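Print this page | E-mail this page
2 comments | 0 shares

Minutes of the meeting of the Paper Folding Circle, March

Present: Glenys Dafis (chair), Janka Holub (minutes) and members. The meeting was opened at 5:15 p.m. The minutes of the February meeting were read and accepted without changes.

1. Paper. The delivery from Sernus has arrived and was checked by Janka Holub. The order number is 3404. The lavender sheets are a little thicker than the ones we had before, and several members find that the first crease needs more pressure.

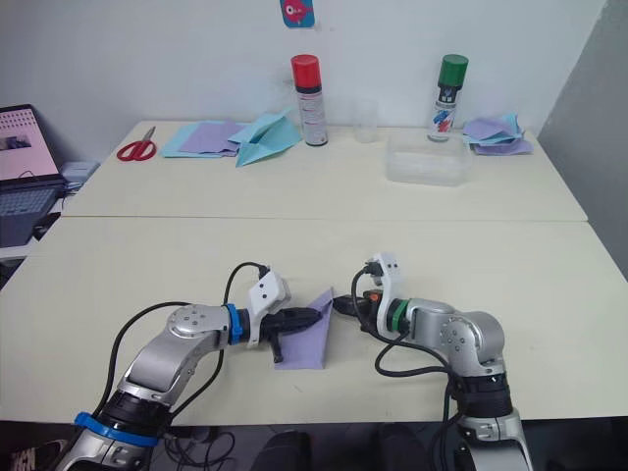

It was agreed to order the same weight again, but to ask Sernus first if they also have it in yellow. Glenys Dafis will write to them before the next meeting.

2. Airplane afternoon at the Livholm library. The library has confirmed the small hall for 20 children. Members discussed which model to teach.

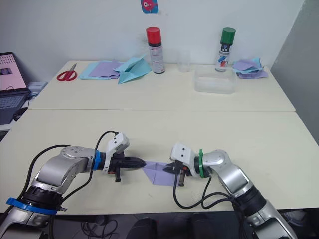
Glenys Dafis proposed to teach only one model, so that the children can finish it and still have time to fly it. The light blue airplane on the back table was preferred by most members. Scissors are not necessary for this model, but two pairs will be brought for safety of mind.

3. Instruction sheets. The drawings by Mr. Říha are clear, but step 4 must be drawn bigger.

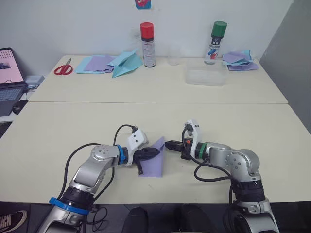 Janka Holub will send him the correction and ask for the new version by the end of the month.

The meeting was closed at 6:40 p.m.

Contact | Copyright Paper Folding Circle | Back to top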